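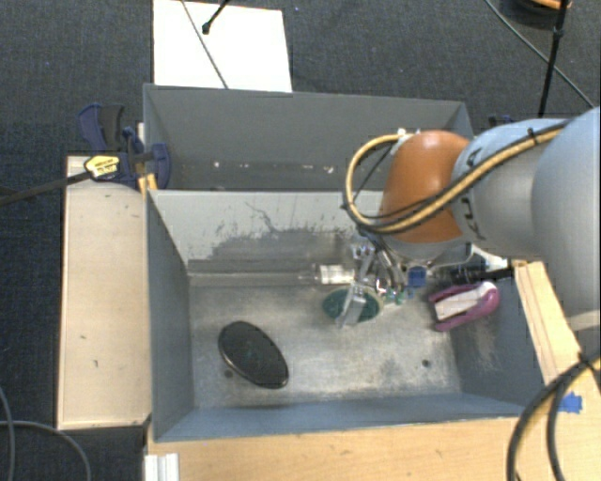 4. Setting Up the Watch Advisory Display

This section explains how to prepare the Kenutora watch advisory display for use on the bridge or in a shore operations room. It applies to the standard Kenutora console and to the portable console supplied with the Irkum surface vehicle. Installation of the cabinet and power supply is covered in Section 3 and must be complete before the steps below are started.

4.1 Before You Begin

The following items are required:

- The console key and the sealed card holding the supervisor code
- A current copy of the operating area file, issued by the unit's planning office
- The Prandwood data cable, or an approved replacement of the same type
- The console log book

Two persons must be present during first set-up. One enters the settings and the other reads them back from the written order. Both sign the log book.

CAUTION: Do not connect the console to the vehicle control network until step 9. Connecting it earlier may cause old advisories to be sent to vehicles already under way.

4.2 First Set-Up

1. Turn the console key to STANDBY. The status lamp shows amber while the system checks its memory.

2. Wait until the lamp turns steady green. If it flashes red, turn the key to OFF and refer to Section 9, Fault Codes.

3. Enter the supervisor code. The console locks after repeated incorrect entries and can be released only by the unit's system administrator.

4. Select AREA, then LOAD. Insert the card containing the operating area file and press CONFIRM.

5. Compare the area name and boundary points on the display with those in the written order. If any point differs, press REJECT and obtain a new file. Boundary points must not be corrected by hand.

6. Select CONTACTS, then RANGE. Set the inner advisory ring to 1,000 yards and the outer advisory ring to 2,000 yards, unless the order gives other values.

7. Select ADVICE LEVEL and choose one of the settings described in 4.3.

8. Select RECORD and switch it to ON. The console stores up to 856 advisories before the oldest entries are overwritten.

9. Connect the data cable to the port marked VEHICLE NET. Tighten both screws by hand.

10. Turn the key to OPERATE. The watch officer's name and the time of day are requested and must be entered before the first advisory can appear.

Note: On the portable console, the VEHICLE NET port is behind the lower cover. Close the cover again before moving the console outdoors.

4.3 Advice Levels

LEVEL 1 shows contacts and their predicted tracks. No recommendation is made.

LEVEL 2 adds a recommended course or speed change for each uncrewed vehicle, together with a confidence mark. The watch officer must accept or decline each recommendation.

A declined recommendation is not repeated unless the contact changes course or enters the inner ring. Reasons for declining may be typed in the remarks field and are saved with the record.

CAUTION: The advisory display supports the decisions of the watch officer and does not replace the lookout, the radar plot or the standing orders of the vessel. A high confidence mark does not relieve the officer of the duty to check the contact by other means.

4.4 Linking an Afridi Relay

Where vehicles operate beyond direct radio range, the console may be linked through an Afridi relay.

1. Confirm that the relay is powered and that its address appears in the unit's equipment list.

2. On the console, select NETWORK, then ADD RELAY.

3. Enter the relay address and press CONFIRM.

4. Select TEST. The word LINKED appears beside the address when the test is complete.

5. Record the address and the time of the test in the log book.

Note: Advisories sent through a relay are marked with the letter R. Allow for the added delay when judging whether a recommendation is still valid.

4.5 Weekly Check

The memory check is to be run every Wednesday before the forenoon watch takes over. Turn the key to STANDBY, select SERVICE, then CHECK ALL. Vehicles must be in port or under direct manual control while the check is running. Enter the result in the log book and report any fault code to the system administrator the same day.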